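Readers who have followed the slow and stubborn progress of Gritow, the open-source motion planner out of the robotics group at Umasdale, will be happy to hear that a new release went up on Tuesday, and that it finally does the thing people have been asking for since the very first version: it plans for the fingers and the arm together.

Until now the two were handled one after the other. The planner worked out a path for the wrist, and only when the wrist had a place to be did a second program, the much older Sesik, decide how the fingers should close. It was a sensible arrangement for simple two-jaw grippers (and plenty of us got years of good service from it), but with a jointed hand it led to a lot of backing up and starting over. The wrist would be sent somewhere perfectly reachable, Sesik would report that there was no decent grasp to be had from that spot, and the whole search would begin again from the top.

"We were basically asking one person to park the car and another person to figure out whether the doors would open," said Reginald Szabo, who has maintained the code for most of its life and who wrote, by his own cheerful admission, most of the parts that have now been thrown out. In the new version, the wrist pose and the finger joints go into a single search, and the perception module passes along its uncertainty about where an object is, so that a blurry estimate gets a more generous approach and a sharp one can be taken in closer.

The release notes list 773 planning problems in the regression set, each of which is replayed 100 times before a build is allowed out the door. Szabo says the set will keep growing, and he would dearly love to have contributions from people whose tables look nothing like his. Cans and cups are well covered by now. Soft packaging, he says, is a sore spot, and so is anything with a handle.

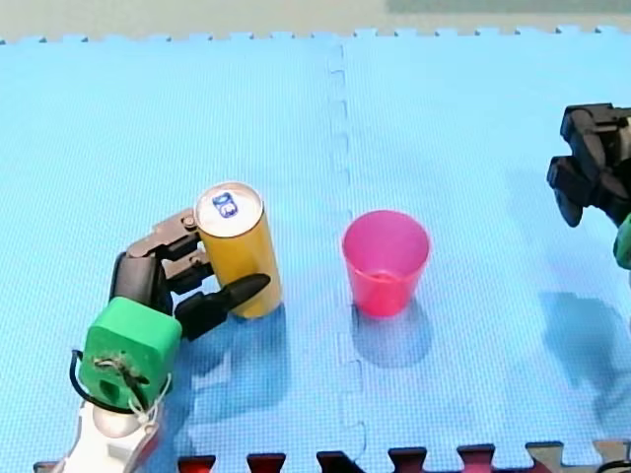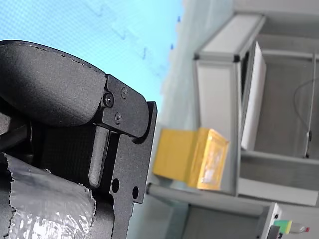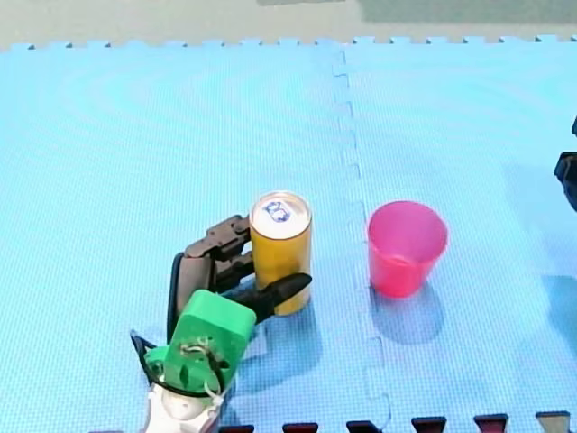
Two-arm support is included as well, though it is marked experimental and switched off by default. The planner can treat a second arm as a moving obstacle, which works nicely, or it can plan for both at once, which is a good deal slower and will make a laptop fan very unhappy. Szabo recommends a machine with 16 cores for anybody who wants to try the joint mode, and a bit of patience for everyone else.

Anyone upgrading should know that the old configuration files won't load. There is a converter, named Pettigrew, that handles joint limits and collision shapes without any fuss, but custom grasp tables have to be moved over by hand, and the documentation for that part is still thin. Szabo has promised a proper walkthrough in February, and in the meantime he is answering questions on the project's mailing list, usually in the evening and usually at some length. Fixes for the 2 known bugs in the trajectory viewer are already in the development branch.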